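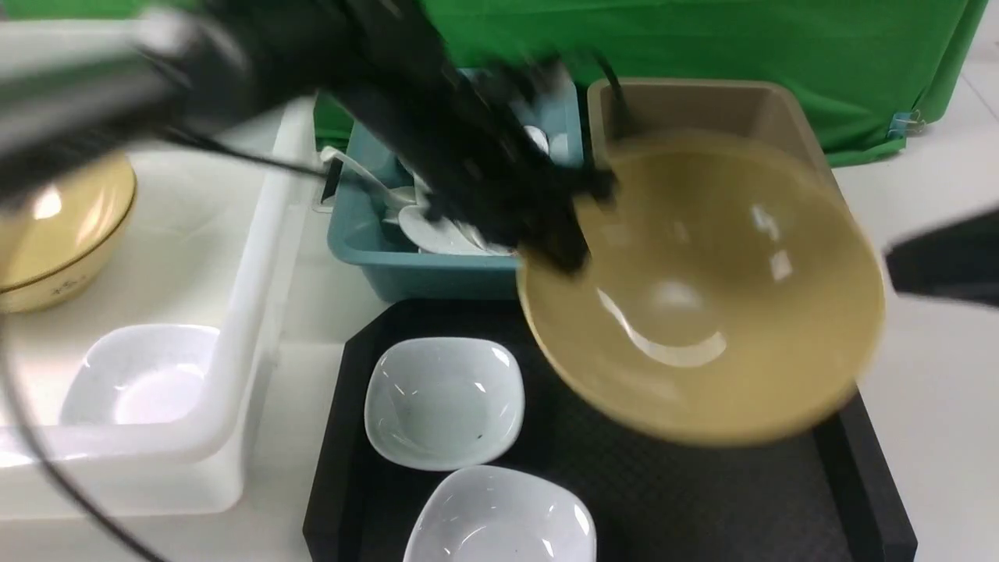 Home Food Drink Garden Travel Subscribe

The Long Way to a Bowl of Soup

By Lizelle Msimang
5 April 2018

The kitchen at Beddoe opens at six in the morning, and the first thing that happens in it is that Mabli Eynon puts bones in a pot. She has done this most days since she took over the lease. The pot holds enough stock for 80 bowls. When the stock is gone, the shop closes, which on a cold day can be before two in the afternoon.

Soup shops are not common in this part of the country. Beddoe sits on a side street in Purumden, between a key cutter and a place that sells school uniforms. There are seats for a few people along the window and a counter for everyone else. The menu has one clear soup, one thick soup and bread. Prices are written on a board by the door.

Eynon grew up eating soup as something that came before the real meal. Her mother made leek and potato, her grandmother made a mutton broth called cawl, and both were served in small cups with the expectation of meat to follow. She changed her mind in her twenties, when she worked nights in a hotel and ate broth with noodles at four in the morning from a cart across the road.

"I had never thought of it as the thing itself," she said. "I'd go home full. I'd sleep well. After a while I stopped eating anything else on a shift."

Her clear soup starts with beef shin bones and chicken backs, blanched for a few minutes and rinsed before the real cooking begins. She skips roasting, which gives a darker stock and a heavier taste. Onions go in with the skins on. Ginger is cut in thick slabs and burned a little over the gas. The pot never boils after that. She keeps it at the point where a bubble comes up every second or two, and she skims it with a ladle until there is nothing left to skim.

The bones come from Cledwyn Trevor, a butcher at Trarkutar, up the valley. Ten years ago he gave bones away to people with dogs. He now sells most of them, and in winter he runs out. Trevor said he doesn't mind the change but has had to explain it to the people with dogs.

"They want knuckle. The soup people want knuckle as well," he said. "There's only so many knees on a cow."

The thick soup changes with what is cheap. In March it was split pea. In July, when hardly anyone wants hot soup, Eynon makes a cold cucumber one and sells it in jars. She said summer is the part of the business she has not worked out. Last year she closed for 3 weeks and painted the ceiling.

Deepak Rawat has a different answer to summer. His stall, Tredska, trades at the covered market and sells hot lentil soup all year, thin enough to drink and sharp with lime. He learned it from an aunt who gave it to the family in the hottest weeks and held that cold drinks made people ill. Rawat doesn't repeat that to customers. He just says it tastes good with the lime.

On a busy market day he sells 100 portions. The lentils are soaked overnight and cooked soft with turmeric and salt. Cumin, garlic and dried chili go into hot butter at the last minute and are poured over the top. He has tried making the butter ahead of time and says the garlic goes bitter.

Both cooks have opinions about what soup should be eaten from. Eynon likes a wide bowl, because it lets the steam off and gives room for noodles. Rawat prefers a mug. The spoon matters too. A flat-bottomed one carries broth and a piece of something solid together, and it can be put down without rolling over. 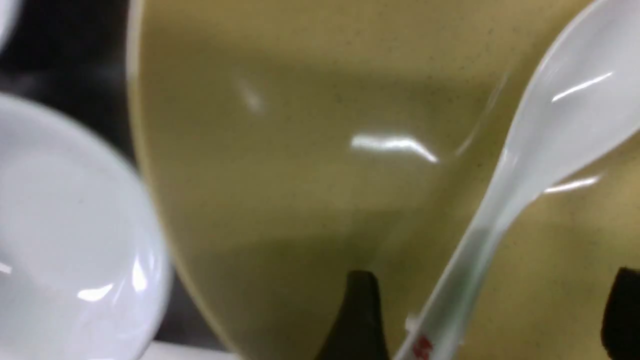

A wide bowl and a flat-bottomed spoon suit a soup with plenty of broth.

Dwynwen Gronow teaches evening cooking classes and gives over two sessions each term to stock. Most of her students arrive having used cubes all their lives. She has no quarrel with cubes for gravy, she said, but a soup made from them tastes the same on the last spoonful as it did on the first.

Her advice for a beginner is to save chicken carcasses in the freezer until there are 3, cover them with cold water, add an onion and a carrot, and leave the pot on the lowest heat for an afternoon. Salt goes in at the end. The stock should be cooled quickly and kept in the fridge for no more than 2 days, or frozen flat in bags. If it sets to jelly, it has worked.

Eynon agrees on the salt. She disagrees on the carrot, which she finds too sweet.

Her lease is up for renewal next year and she plans to sign it. She would like a second burner and a bigger sink.

214 shares | 4 comments

leekandtatws
My nan's cawl was always better the second day. She'd let the fat set on top and lift it off in one piece.

R. Pugh
Went to Beddoe at 1.30 and it was shut. Get there early.

marrowman
No carrot?? Disagree strongly. One small carrot does no harm.

Jen H
Does the lentil soup freeze ok without the butter on it?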